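# Protokoll Vorbereitungstreffen Wandergruppe Vrabec – Saison im Frühjahr

7. Dez. 2020, Vereinsheim, Beginn nach dem Kaffee 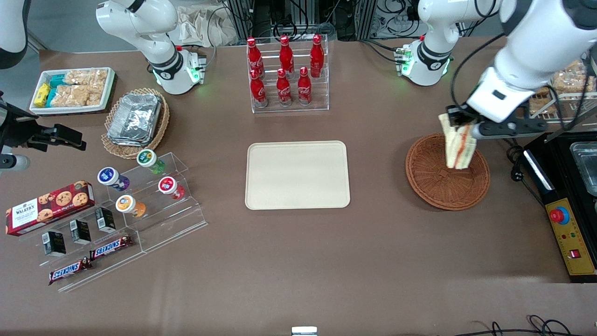

## Anwesend

Miroslava Kratochvíl (Leitung), Matúš Sokol, Apolline Aubert, Hiwot Gebreyes (Protokoll). Zdislava Procházka war per Telefon zugeschaltet, ab Punkt 3 leider mit Rauschen.

## 1. Rückblick auf den Herbst

Miroslava begrüßt alle und freut sich riesig, dass wir trotz des komischen Jahres überhaupt noch auf den Bolora gekommen sind! Die Herbsttour war für alle ein Höhepunkt: Nebel im Tal, oben Sonne, und auf dem Rückweg noch die Kraniche. Matúš hat den Aufstieg nachgemessen, es waren 754 Höhenmeter. Apolline möchte das unbedingt ins Tourenbuch eintragen, samt der Variante über den Steinbruch, die uns so gut gefallen hat.

Kritikpunkt: Die Pause an der Schutzhütte war zu kurz. Beim nächsten Mal bleiben wir länger sitzen, auch wenn der Bus dann knapp wird.

## 2. Auftakttour im März

Zur Wahl standen der Rundweg um den Gisero-See und der Kammweg. Zdislava hat sich mit viel Herzblut für den See eingesetzt – im März blühen dort am Südufer die Leberblümchen, und der Weg ist auch für Neue gut zu schaffen. Matúš hätte lieber gleich den Kamm gemacht, fand die Sache mit den Leberblümchen dann aber doch überzeugend.

Beschluss: Rundweg Gisero-See, einstimmig. Der Kammweg wird die zweite Tour, sobald oben kein Schnee mehr liegt.

Treffpunkt ist der Parkplatz am Bootssteg, Abmarsch um 10 Uhr. Wer mit der Bahn kommt, wird von Apolline am Bahnhof abgeholt (bitte vorher kurz anrufen, im Auto sind nur drei Plätze frei). Falls Gruppen dann noch nicht erlaubt sind, gehen wir in Zweierteams und telefonieren abends. Miroslava behält die Regeln im Blick und schreibt allen.

## 3. Wegmarkierungen

Zwischen Bootssteg und Mühle fehlen mehrere Markierungen, an der Gabelung hinter der Mühle ist der Pfeil kaum noch zu lesen. Matúš hat beim Wegedienst nachgefragt und dort sehr nette Leute erwischt! Wir dürfen selbst nachmalen, Farbe und Schablonen bekommen wir gestellt. Hiwot und Matúš übernehmen das, möglichst an einem trockenen Tag vor der Auftakttour.

Zdislava fragt, ob man auch das Geländer am Steg melden soll. Ja, macht Matúš gleich mit.

## 4. Verpflegung

Kurz besprochen: Jede und jeder bringt etwas mit, belegte Brote, Obst, Kekse, was eben in den Rucksack passt. Heiße Getränke bitte selbst einpacken, das Café am See hat im März noch zu. Apolline backt wieder ihren Nusskuchen (großer Jubel, auch aus dem Telefon).

## 5. Karten und Ausrüstung

Die alte Wanderkarte löst sich an den Falzen auf. Wir schaffen zwei neue an, Blatt Drundstead und das Anschlussblatt nach Norden. Hiwot bestellt. Die Leihstöcke liegen bei Miroslava im Keller, bei einem Paar klemmt der Verschluss. Wer Ersatzteile hat, bitte melden.

## 6. Verschiedenes

- Apolline regt eine Abendwanderung mit Stirnlampen an. Alle begeistert, Termin offen.
- Matúš sammelt Fotos vom Bolora für den Aushang, gern auch unscharfe mit Kranichen.
- Die Telefonliste ist veraltet, neue Nummern bitte an Hiwot.

## Aufgaben

- **Miroslava:** Regeln verfolgen, Einladung verschicken
- **Matúš:** Wegedienst, Geländer melden, Fotos
- **Hiwot:** Karten, Telefonliste, Markierungen (mit Matúš)
- **Apolline:** Abholung am Bahnhof, Kuchen
- **Zdislava:** geht den Rundweg vorher einmal ab und berichtet über umgestürzte Bäume

Das nächste Treffen findet telefonisch statt, Miroslava schlägt einen Termin vor.

Protokoll: Hiwot Gebreyes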